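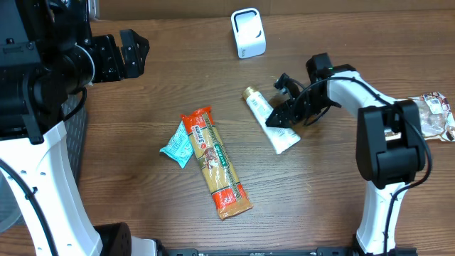

Home | Programs | Reports | Partners | Contact

Interim Progress Report: Software Work Package, Household Item Sorting
Prepared by the Azimi project office, Pastutville
November
5 min read

This report covers the second half of the current funding period for the software work package carried out by Azimi with support from the Stimitz Fund. It describes work on perception, motion planning, gripper control and the supporting tools. Hardware purchases and staffing are covered in the separate financial statement.

Summary of the period

The main deliverable for the period was a working release of Furus, the control and planning software for two-arm tabletop sorting. The release was completed in November and is now installed on both test stations in Pastutville. Three of the four milestones in the work plan have been met. The fourth, covering handover of an item from one arm to the other, is partly met and is discussed below.

Perception

The previous version of Furus located items by matching them against stored models. This worked for rigid boxes and gave poor results for anything in soft or clear packaging. The model matcher has been replaced with a segmentation step that proposes an outline for each item and passes it to the grasp planner with a confidence score. The two arms now share one table map, which is refreshed before every pick.

Clear film remains the hardest case. On a pasta package, the software may take the strands inside for the surface to be gripped and place the grasp too deep. A snack bag with a clear window produces a similar error, and its outline is often split in two when an elbow stands between the bag and the camera. The team has added a rule that joins outlines separated only by the known position of an arm. The rule is in the November release and can be switched off for comparison.

Small items partly tucked under larger ones are now marked as blocked in the table map. The planner will not select a blocked item until the one above it has been moved and the table has been viewed again.

Planning and arm coordination

Each arm now reserves the volume it intends to pass through before it moves. If the other arm holds a reservation that overlaps, the planner first looks for a different approach angle and then, if none is found, waits. Under the earlier design one arm was always parked while the other worked, and this was the largest single cause of idle time.

Cable slack is not modeled. The planner applies a fixed margin around the wrist and elbow, which is safe but rules out some grasps near the base of the arm. Better treatment of the cables has been moved to the next period.

Gripper control

Tubes were chosen as the reference item for gripper control. A tube has a stiff cap, a soft body and a flat crimped end, and a closing force suited to one part may be wrong for another. The controller now closes in two stages: a light contact stage, followed by a hold stage whose limit is set by the part of the item being held. Grasps on the body are preferred to grasps on the cap, as the contact area is larger and the item is less likely to turn in the fingers.

Test results

Furus was tested on 1,314 recorded pick attempts across both stations. The share of attempts that ended with the item placed in the correct area was 84 percent. Most of the remaining attempts failed at the grasp stage, with film packaging the most common item type among them. The first 500 attempts were used to tune the confidence threshold and are reported together with the others – the data tables attached to this report list the two groups separately.

Handover between arms has been shown with rigid containers only. With soft items the receiving arm frequently closes before the giving arm has released, and the item is pulled out of shape. A timing fix is under review.

Tooling

A replay tool was added to the release. It loads a recorded attempt and shows the table map, the chosen grasp and the planned path for each arm on a single timeline. Review of a failed attempt previously required three separate programs. The log format has also been fixed for the rest of the grant, so recordings made now will remain readable by later versions.

Changes to the work plan

Azimi requests approval to move the remaining handover work into the first quarter of the next period. No change to the total budget is requested.

Planned work for the next period

Completion of handover for soft items
Cable model for the wrist and elbow
A second perception test set, limited to clear and partly clear packaging
Operator guide for the replay tool

The test set will be submitted to the Stimitz Fund with the next interim report.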